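双臂操作大尺寸框架件：作业规则第二版宣讲备注

2019年8月25日，星期日
主讲：Aisyah Govindasamy（Rolline 操作规范组）
备注供主讲人使用，会后随幻灯片一并发给各现场。方括号内为翻页和停顿提示。

开场

[封面停留，等后排坐定]

各位好。今天讲的是双臂机器人处理大尺寸轻质框架件时的作业规则，第二版。第一版是二月发下去的，Dustance 和 Mandagi 两个现场已经按它执行，Stovenari 现场只执行了其中一部分，原因后面会提到。

先说范围。规则适用的工件满足这样几个条件：外形尺寸明显大于夹爪开口，单手抓取不能约束姿态；自重低，但惯性和迎风面不可忽略；由硬质件和柔性件混合构成，例如带管状立柱和布面的框架。箱体、板材、整包物料不在范围内，那些仍按通用搬运规则走。

再说依据。规则不替代标准。设备本体和集成的安全要求看 ISO 10218 的两个部分，协作应用看 ISO/TS 15066，风险评估方法看 ISO 12100。我们的规则写的是标准之下、操作人员每天要做的那一层。现场有人问，风险评估已经签过了，为什么还要再看一遍操作规则。风险评估针对的是预期使用和合理可预见的误用，评估里写的很多前提，要靠日常操作来维持。台面状态变了，工件换了一个版本，夹持点挪了位置，评估里的前提可能就不成立了。

[翻页]

第一版的问题

第一版发下去以后，我们收回的偏差记录一共37份。由 Dimas Ginting 逐份归类，Ľubomír Skála 做了复核。归类结果不按严重程度排，按发生在作业的哪个阶段来排：开工前的台面准备，首次夹持，抬升与翻转，换手，放置与释放，以及中断后的恢复。

首次夹持和换手两个阶段的记录最集中。第一版在这两处写得最短，各只有一句话，而且用的是“夹稳后”“确认可靠后”这种措辞。夹稳是一个判断，规则没有给出判断的方法，每个操作员就各有各的方法。Aiman Tuhumury 在 Mandagi 做过一次跟班，同一个工位的不同班次，确认动作完全不一样：有人看夹爪开度读数，有人轻推工件，有人只看画面。

第二版的修改原则因此定为：凡是规则里出现状态判断的地方，必须写明看什么信号、由谁看、看到什么算通过、不通过时停在哪里。写不出来的判断，从规则里删掉，改成动作限制。

术语也顺了一遍。第一版里“框架”“架体”“支架”混用，第二版统一叫框架。立着的管件统一叫立柱，不管它在工件正常使用时是不是朝上。框架与立柱连接的角部统一叫角座。布质部分统一叫布面。请各现场的交接记录照此改，旧叫法不再接受。

[翻页]

台面准备

台面准备的目的是让工件在任何一次意外脱落之后，都落在可预测的表面上，同时让视觉系统看得清工件轮廓。

第一条，覆盖材料。白色或浅色工件配深色覆盖面。覆盖材料允许有折痕，允许有软垫缝线，不允许有翘起的边。薄膜类覆盖物在灯下会有高光，高光在图像里和浅色工件的边缘接近，分割算法会把它并到工件上。现场如果使用有光泽的薄膜，要在开工前从作业相机里看一遍画面，找到高光集中的位置，避免把首次夹持点安排在那里。

第二条，覆盖物的固定。覆盖物必须固定到不会被工件带起。偏差记录里有几份是同一种情况：框架下缘勾住覆盖物，抬升时覆盖物一起上来，力传感读数偏高，操作员以为是工件卡住，加大了提升力。检查方法是用手在框架预定落位的区域沿两个方向各推一次，覆盖物不应滑移。

第三条，净空。工件包络以外保留200毫米的净空，按工件在整个动作中扫过的体积计算，不按静止时的轮廓计算。这条第一版就有，但没有写明按哪个包络算。翻转动作的扫掠体积比静止轮廓大得多，立柱末端的轨迹尤其容易被忽略。请各现场重新画一遍扫掠包络，画完交给本组存档。

第四条，背景物。柜体、架子、显示设备等留在视野里是允许的，前提是它们在扫掠包络和净空之外，并且位置固定。玻璃门柜在视野里时，反光位置随照明变化，视觉标定记录里要写明照明状态。

第五条，台面上的零散物。与当前工件无关的小件一律移出净空范围。移不走的，在工位图上标出来。

[停顿，问有没有关于净空计算的问题，没有就继续]

首次夹持

首次夹持指工件从自由状态进入双臂约束状态的过程。第二版把它拆成单臂接触、单臂夹紧、另一臂接触、另一臂夹紧、预载、确认，依次执行，不允许双臂同时夹紧。

同时夹紧的问题在于内力。两只手同时合拢时，任何一侧的位置误差都会变成工件内部的拉压。刚性工件的误差会反映在力读数上，操作员看得到。带塑料角座的框架不一样，它会先变形，读数上升很慢，等到读数超限时，角座往往已经受了不该受的力。

夹持点的选择有优先顺序。首选角座正下方或角座与横边的交汇处，那里截面大，局部刚度高。其次是边框的长直边，抓取时手指要越过边缘，压在唇边下侧，不能只捏住上表面的筋条。再次是立柱根部，只在翻转和姿态微调时使用。立柱中段和上段禁止作为受力夹持点，立柱和角座之间的连接承受弯矩的能力差，中段受力等于用立柱当撬杠。布面在任何阶段都不作为夹持点。 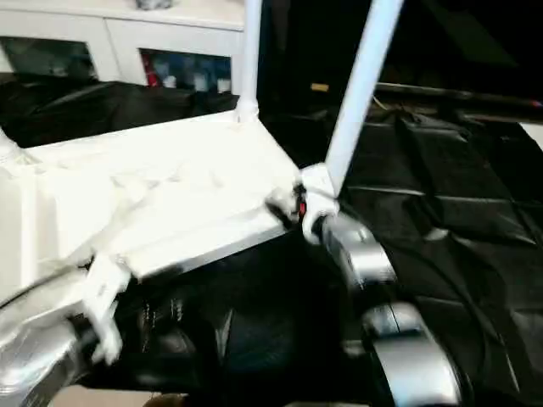

预载的做法是：两侧都夹紧后，沿提升方向施加一个小于工件自重的力，保持，观察两侧夹爪开度读数和腕部力读数是否稳定。读数在保持时间内不漂移，算通过。漂移，退回到夹紧前的状态，换夹持点重来。不允许在漂移状态下靠增大夹紧力来补救。保持时间由各现场按自己的工件版本确定，写进工位卡，不写进本规则。

确认由操作员口头报出，记录员复述。工位只有一个人时，由操作员在界面上点选确认项，系统不得默认勾选。Stovenari 现场提出过，界面默认勾选可以缩短节拍。这条意见没有采纳。默认勾选的确认项在追溯时没有证据价值，等于没有这一步。

画面模糊时不做确认。工件运动、机械臂运动、相机随机身运动都会造成拖影，边缘的细节看不清，夹爪手指与工件是否贴合也看不清。要求动作停止之后再取图，以静止图像为准。运动中的图像可以留档，不能作为确认依据。

还有夹爪指面的问题。指面衬垫磨损后，摩擦系数下降，预载试验可以通过，但翻转时会滑。衬垫检查放在班前，看磨损指示线，用手指横向搓一下看有没有松动。更换衬垫后要重新做一次开度零点。

[翻页]

力与速度的限制

规则里不给出统一的力上限。第一版给过，执行下来发现没有意义，各现场工件版本不同，夹爪不同，统一数值要么过松要么过严。第二版要求各现场按工件版本给出下列各项，填入工位卡：

单侧夹紧力上限；
双侧内力上限，沿两夹持点连线方向；
提升阶段腕部竖直力的预期区间；
翻转阶段腕部力矩上限；
放置阶段接触力阈值。

这些值的来源必须写明，是试验得到的、计算得到的，还是供应方给的。来源写“经验”的，退回。

速度方面，区分人员在场和不在场。人员在协作区内时，适用的是现场风险评估确定的协作运行方式。ISO/TS 15066 描述的运行方式有安全级受监控停止、手动引导、速度与距离监控、功率与力限制，现场用的是哪一种，工位卡上要写清楚，操作员要答得出来。功率与力限制的评估要把工件算进去。机械臂本体表面圆滑，手里的框架有立柱，有角，有边，接触面积小。按裸臂做出来的接触评估，对夹着工件的臂不成立。这一点请务必传达到每个班组，偏差记录里反复出现的一种误解就是“这台是协作型的，所以可以站在旁边”。

人员不在场时，速度上限由工件的摆动决定。轻质框架抬起之后，立柱末端的振动衰减慢，布面会兜风。规则要求每段运动结束后设置等待，等待结束的判据是腕部力读数的波动回到静止水平，不用固定时间。

[翻页]

抬升与翻转

抬升分两段。第一段抬到工件下缘离开覆盖面，停。在这一停里检查覆盖物有没有被带起，线缆有没有被压住，布面有没有挂到什么东西。通过后再做第二段，抬到作业高度。

翻转之前要先算腕部余量。双臂抓着同一个刚体转动时，两侧腕部的转角需求不同，先到限位的那一侧会迫使轨迹规划绕行，绕行过程中内力变化很大。要求在离线状态下把整段翻转跑完，两侧各关节离限位的最小余量写进工位卡。余量不够的，把翻转拆成几次，中间放回台面重新夹持。多放一次台面，节拍会长一点，规则接受这个代价。

翻转轴的选择：优先绕两夹持点的连线转动。这样两侧腕部的平移最小，内力主要由转角误差引起，容易监视。绕其他轴转动时，必须启用内力闭环。

翻转时立柱的指向。禁止立柱末端在任何时刻指向人员通道。这条听上去是多余的，但请去看一下你们自己的轨迹回放，中间姿态和起止姿态不是一回事。

布面的处理。翻转过程中布面会从绷紧变松弛，或者反过来。松弛的布面会垂到夹爪一侧，有进入手指之间的可能。翻转到中间姿态时设一个停点，检查布面与手指的间隙。布面上有孔或环的，注意不要让手指或线缆接头穿进去。布面夹入手指的，不得直接张开夹爪，先把工件放回台面，卸载，再张开。

[这里可以放慢，下面讲线缆]

线缆管理

线缆单独成节，是第二版新增的内容，由 Ilham Latuheru 起草。

夹爪的供电和通信线如果是外走线，从夹爪上端引出，沿臂外侧下行，中间必然留有弧段，用来吸收腕部转动。弧段太短，腕部转到极限时线缆受拉，接头松动；弧段太长，会垂到工件上，或者绕到立柱。两种情况都在偏差记录里出现过，后一种更难发现，线缆搭在布面上时没有力读数变化，直到抬升时才拉紧。

要求如下。

弧段长度以腕部处于最远转角时线缆仍有余量为下限，以腕部处于中位时弧段最低点不低于夹爪指尖为上限。两个条件不能同时满足的，改走线路径，加中间固定点，不能只顾一头。

线缆固定点设在臂段上，不设在关节的转动环上。固定用的扎带剪口朝外侧背离工件，避免勾布。

每次换工件版本后，把翻转全程低速跑一遍，由人在安全区域外观察线缆走向，在最不利姿态停下取图，图存入工位档案。

作业中发现线缆与工件接触，即使没有报警，也按中断处理。允许线缆从工件上方经过，不允许它承受工件的力，也不允许它位于工件与夹爪之间。

夹爪上的指示灯状态要在工位卡里逐一解释。不同型号的灯色含义不一致，同一种颜色在一台设备上表示待机，在另一台上表示故障。操作员换岗时只记颜色不记型号，会误判。培训考核时抽问这一项。
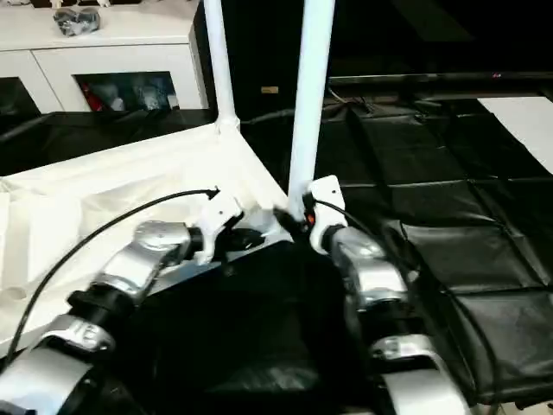 换手

换手指在工件不完全落放的情况下，一侧夹爪松开、移到新的夹持点、重新夹紧。第一版允许悬空换手，第二版禁止。

禁止的理由是失效后果。悬空换手期间，工件只由单侧约束，单侧夹爪对绕指面法向的转动约束很弱，框架的重心又远离夹持点，转起来之后没有任何东西能停住它。力矩监控可以检测到，但检测到时已经来不及。

第二版规定的换手方式是支撑换手。工件至少有一条完整的边或不少于3个角部支撑在台面上，保持侧不卸力，只把竖直方向的承载转到台面，然后移动侧松开。松开的顺序：先降夹紧力到保持值的一半，停，看保持侧力读数，没有阶跃再全部张开。有阶跃，说明移动侧还在承载，重新夹紧，调整支撑，再来。

移动侧的路径。张开后先沿手指方向退出，退到指尖完全离开工件再做横向移动。偏差记录里有横向移动过早、指尖刮到角座的情况，刮痕在检验时被误判为来料缺陷，追溯花了很长时间。

移动侧重新夹紧后，再做一次预载试验。不能沿用首次夹持时的结果。

换手期间人员不得进入协作区，不论现场采用哪种协作运行方式。需要用手扶工件的换手动作，属于工艺设计问题，报本组，不在现场解决。

[翻页]

放置与释放

放置的目标是让工件以稳定的姿态落在台面上，接触过程可监视，释放后不移动。

下降到接触前的高度停一次，检查落位区有没有异物，覆盖物有没有起皱堆积。薄覆盖物在前面的动作中可能被推出褶，框架的边落在褶上会翘起一角。褶皱高度目视能够看到阴影的，先处理再放。

接触后以力判据终止下降，不以位置判据终止。覆盖面有软垫时，位置判据误差大。一侧先接触是正常的，两侧接触的高度差超过工位卡规定值时，抬起重放。

释放按先后进行，先释放承载较小的一侧。判断哪侧承载较小，看读数，不凭左右习惯。第一侧张开并退出后，等待，看第二侧的读数；第二侧张开前，把该侧调到零力状态。带着力张开，工件会弹一下，立柱越长弹得越明显。

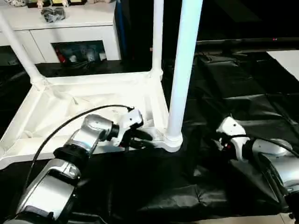
释放后的夹爪停放位置，第二版做了规定。退出后的夹爪停在工件包络以外，指尖朝下或朝向台面中心，不得停在立柱之间，也不得停在工件内部上方。现场习惯把夹爪悬在工件上方等待下一个动作，觉得路径短。急停之后制动器抱闸会有微小下沉，下一次上电时首个动作又往往是手动点动，这两个时刻夹爪离工件越近，风险越大。

一侧夹爪仍与工件接触、另一侧已经退出的状态，叫半释放状态。半释放状态允许存在，但不允许无人看管。系统界面上要有明显的状态提示，超过工位卡规定的时间要报警。交接班不得发生在半释放状态，要么完成释放，要么恢复双侧夹持并做预载试验后再交。

放置后的外观检查在夹爪全部退出之后进行。检查顺序：角座，边框下侧被手指压过的部位，立柱根部，布面。角座和边框看有没有发白，发白是塑料受过弯的痕迹。布面看有没有夹痕和勾丝，原有的折痕不作为缺陷。检查结果与夹持点编号对应记录，这样积累一段时间之后，哪个夹持点容易出问题可以直接查到。

[翻页]

中断与恢复

中断分计划内和计划外。计划内的，例如换班、校准，一律在工件完全释放之后进行。计划外的，包括急停、保护性停止、通信丢失、力超限、操作员主动叫停。

计划外中断发生后的第一件事是不动。操作员的本能是把工件救下来，规则要求先判断三个问题：工件现在由什么约束，两侧夹爪的夹紧力是否还在，抬升高度以下有没有人或者手。三个问题没有答案之前，不复位，不点动。

夹爪断电后是否保持夹紧，取决于型号。有自锁的和没有自锁的，恢复流程完全不同。工位卡首行必须写明本工位夹爪属于哪一种，两侧型号不同的，分别写。

力超限引起的停止，恢复时的首个动作必须是卸载方向。往哪个方向是卸载，要看内力的符号，拉力和压力相反。界面上显示的力是在腕部坐标系里的，两侧腕部坐标系镜像，直接看数值容易看反。第二版要求界面增加一个换算后的内力显示项，正为拉，负为压。没有改界面的现场，在改完之前力超限一律由工程师恢复。

恢复完成后，从最近的一个稳定状态重新开始，不从中断点继续。稳定状态指工件完全支撑在台面上、两侧读数为零的状态。

每次计划外中断都要填记录，不论有没有造成后果。记录表从两页压缩到一页，必填项只保留阶段、夹持点编号、中断类型、恢复方式、图像编号。表缩短之后仍然不填的，就没有理由可讲了。

图像与记录的要求

规则里多处要求取图，统一说明一下。

取图视角以作业相机为准，也就是操作员作判断时看到的那个视角。用手机从旁边拍的可以作为补充，不能代替。原因是追溯时要还原的是当时的判断条件，旁边拍得再清楚，操作员当时没有看到。

图像不裁剪，不调亮度。画面里带到柜子、地面、其他设备，都保留。裁剪之后净空情况无法核对。

每个稳定状态取一张，换手前后各取一张，中断时取一张。运动中的图像由系统自动留存，保存期限由现场规定。

图像里可能出现人员的，按各现场的个人信息规定处理，本规则不另写。

[翻页]

人员与培训

双臂作业工位的最低配置是操作员和记录员共2人，人员不在协作区内且轨迹已经验证过的批量作业可以减为一人。首件、换版后的首件、恢复后的首件，不得减员。

培训内容包括规则宣讲、工位卡讲解、模拟恢复、上机。第二版增加的是模拟恢复，以前没有。模拟恢复的科目由本组出，科目内容对受训人保密，考的是中断后的前几个动作。只会背流程、上来就按复位的，不通过。

考核由 Ľubomír Skála 负责安排，Dustance 先考，Mandagi 随后，Stovenari 等界面改造完成之后再考。在此之前 Stovenari 维持现有的单班运行，不增加工件版本。

已经按第一版通过考核的人员，只补考换手和恢复两部分。

工位卡的格式

工位卡一面，不覆膜，允许手写修改但必须签名。覆膜的卡片改不了，现场就会在旁边贴条，贴条掉了以后没有人知道原来写的是什么。

卡上内容的顺序：夹爪型号与断电特性，工件版本，允许夹持点编号与图示，各项力与力矩限值及来源，扫掠包络图编号，协作运行方式，保持时间与等待判据，指示灯含义，联系人。

夹持点编号规则：以工件放置时靠操作侧左角为起点，顺时针。工件对称的也要编号，对称件在翻转之后很容易认错边，请在工件托架上做标记，不要在工件上做标记。

可能会被问到的问题

[以下不在幻灯片上，按提问情况选用]

关于禁止悬空换手对节拍的影响。Dustance 试行过支撑换手，单件时间有增加，具体数据由现场掌握，本组没有汇总。节拍压力大的工位，优先考虑重新选择首次夹持点，减少换手次数，多数换手是首次夹持点选得不好造成的。

关于能不能用吸附或者其他末端代替夹爪。规则不限制末端类型，但夹持点、预载、释放几节都是按两指夹爪写的，换末端要单独提交评估。

关于工件摆放方向。框架立柱朝上还是朝下进入工位，规则没有要求，按工艺定。立柱朝上时稳定性好，机械臂的可达空间受立柱遮挡；立柱朝下时正好相反。无论哪一种，视觉遮挡都要在标定时检查，前侧立柱挡住后侧角座的情况，可以通过调整工件朝向避开。

关于力读数漂移。先查温度，再查零点，再查线缆。外走线的夹爪，线缆刚度对腕部力读数有影响，转角不同影响不同。零点应在接近夹持姿态的位置做，不在原位做。

关于规则与标准不一致怎么办。以标准为准，同时通知本组。目前没有发现不一致的条款，发现了会发修改单。

关于旧记录。第一版期间的偏差记录不按第二版重新判定，只作为归类统计的来源。

后续安排

第二版文本会后发出，各现场先提交扫掠包络图和工位卡草稿，由 Dimas Ginting 汇总。线缆一节的问题直接找 Ilham Latuheru。跟班由 Aiman Tuhumury 继续做，先去 Stovenari，时间与现场商定后另行通知。

对条文有意见的，请写明条目、现场做法和建议改法，发到规范组邮箱。

[留在本页，开始提问]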